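4.2 Where the planner's confidence comes from

We had expected the perception stack to be the weak part of the disassembly pipeline.
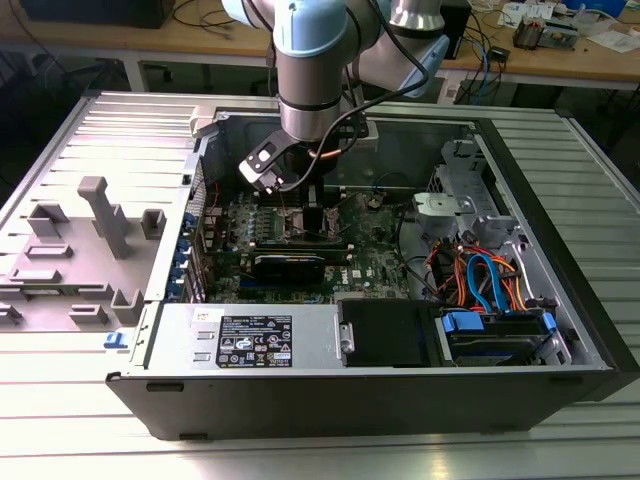
Figure 3. Robot arm with its gripper over the motherboard of an opened desktop tower.

The logs gave us less reason to blame it than we would have liked. Of the 3388 grasp proposals that Dastari produced, 1272 were passed to the motion planner with a confidence score above the threshold, and the planner found a path for nearly all of them. It is tempting to report this as a success rate. We don't, as a path that is free of collisions in the model says little about a path that is free of collisions in the case. Dastari treats cables as fixed obstacles once they have been segmented, and cables move.

The Jalimlow controller hides part of the problem. It replans every 150 ms, so a poor first plan is often replaced before it does any harm, and the final trajectory looks better than the planner deserves. When we turned replanning off, the same confidence scores no longer separated good grasps from bad ones in any useful way. Fevley et al. report a calibrated score on a similar task, but their parts were presented alone on a flat tray, and we doubt the calibration carries over to parts seated in a chassis.

We also tried the Ikeda cost term, which penalizes wrist motion near thin structures. It slowed the arm by a factor of 2 and changed the ranking of proposals very little. We left it on for the trials in Section 4.3, mostly to keep them comparable with the November runs.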